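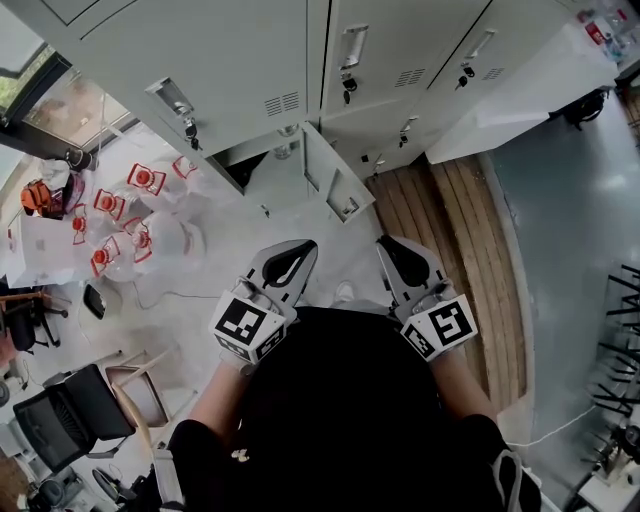
Photo: Tokard Building Services, locker area

Ernotholm Tenants' Forum > Shared Facilities > Lockers
Topic: Keys left in locker doors, and a proposed rule on assignment

facilities_desk
Posted at 9:40 a.m.

Members are asked to comment on a proposed change to the use of the gray metal lockers. At present a locker is taken by whoever reaches it first, and the key remains in the door when the locker is not in use. The arrangement has served the building for some time. It has also produced a steady number of inquiries at the desk concerning lockers that are locked, unclaimed and without a key.

The proposal is as follows. Each tenant firm would be assigned a fixed group of lockers. Keys would be signed for at the desk and kept by the firm. A deposit of 12 dollars per key would be collected and returned in full when the key is handed back. Lockers not assigned to a firm would remain open to visitors for same-day use, with the key left in the door as now.

Comments will be received in this topic until the end of December.

habte_office
Posted at 10:15 a.m.

Habte supports assignment in principle. Our staff arrive in two shifts, and the second shift regularly finds no locker of a useful size. The small lower compartments are adequate for shoes or a lunch, but they will not take a winter coat. We request that any assignment include both sizes for each firm.

We do not support the deposit. Collecting and refunding small sums will take more of the desk's time than replacing an occasional key.

mgr_skesora
Posted at 10:52 a.m.

Skesora takes the opposite position on both points. A deposit is the only part of the proposal likely to bring keys back. Our records show 18 keys replaced at our own expense under the previous lease, and in no case did the employee concerned report the loss before being asked.

With respect to assignment, a fixed group of lockers will stand half used whenever a firm has people away.

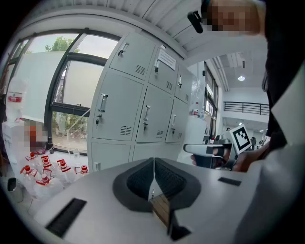

We would prefer that all lockers stay in common use, with a clear limit on how long one may be held. A locker still shut at closing time would be opened by the desk, and its contents bagged and labeled with the locker number. Perishable food would be discarded. This limit should be posted at the lockers as well as in the tenant handbook, as visitors do not receive the handbook.

facilities_desk
Posted at 11:30 a.m.

Two points of information. First, the desk holds a duplicate for most locks but not for all of them. Where no duplicate exists, the lock must be drilled and replaced by the contractor, and the last invoice for this work was 300 dollars for a single visit. Second, the desk may open a locker only in the presence of a second member of staff. Opening lockers every evening would therefore require a change to the evening schedule.

second_floor_rep
Posted at 1:05 p.m.

May I ask that the vents be mentioned in whatever rule is adopted. Damp towels and sports clothing are being left overnight, and the smell reaches the neighboring compartments. Bags should not be pressed against the inside of the door where they block the slots.

I would also ask that doors be closed after use, the lower ones in particular. They are at shin height and I have walked into one.

habte_office
Posted at 1:20 p.m.

We agree on both matters. On the question of common use, we remain of the view that Skesora's arrangement would suit firms whose staff arrive early and would disadvantage everyone else. A compromise may be possible in which half of the lockers are assigned and the remainder are held in common, with the split reviewed after the winter.
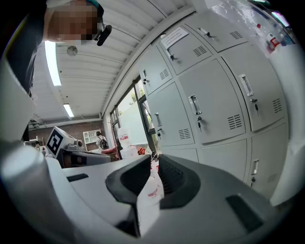 Joelle Rawashdeh replied that a split would be acceptable to her, provided the large compartments were divided evenly and the deposit applied to assigned keys only. She added that a key left in the door should always mean the locker is free, and that people who go to lunch leaving both key and coat behind cannot expect the coat to be guarded.

mgr_skesora
Posted at 2:45 p.m.

Skesora could accept the arrangement on those terms. We maintain our objection to any deposit lower than the cost of cutting a new key, and we ask the desk to confirm that figure.

facilities_desk
Posted at 3:10 p.m.

The cost of a new key will be confirmed with the contractor. A revised draft covering the split, the deposit and the overnight limit will be added to this topic. Until then the present arrangement continues, and tenants are asked to empty any locker they are not using and return its key to the lock.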